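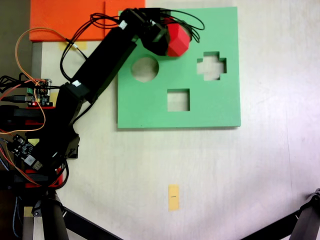
The red one, over the green board.

May, late. Thierry Gaillard swears by these foam sorters and I still can't see it. He says the Grustent set teaches patience. It's a green slab with holes in it. A round one, a cross, a square. I had something like it when I was small and I'm not a patient person.

The red piece bothers me most. It's all flat faces and corners, and I'd like to know which hole Thierry thinks it belongs in. 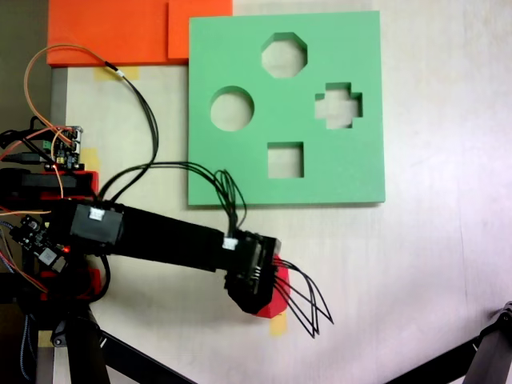

I said as much over tea and he told me the octagon was the obvious answer. Obvious to him, maybe. A lump with that many sides could go through anything if you leaned on it, foam being foam. He paid 39 for the set, which I think is daft.

Still haven't asked what the orange bits are meant to do. Must ring Zernley about the gas before 5.
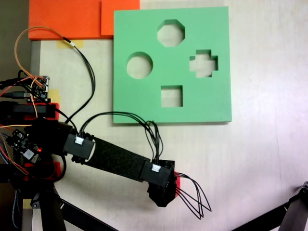

Green board, orange foam, yellow tape.

Bed. Not convinced.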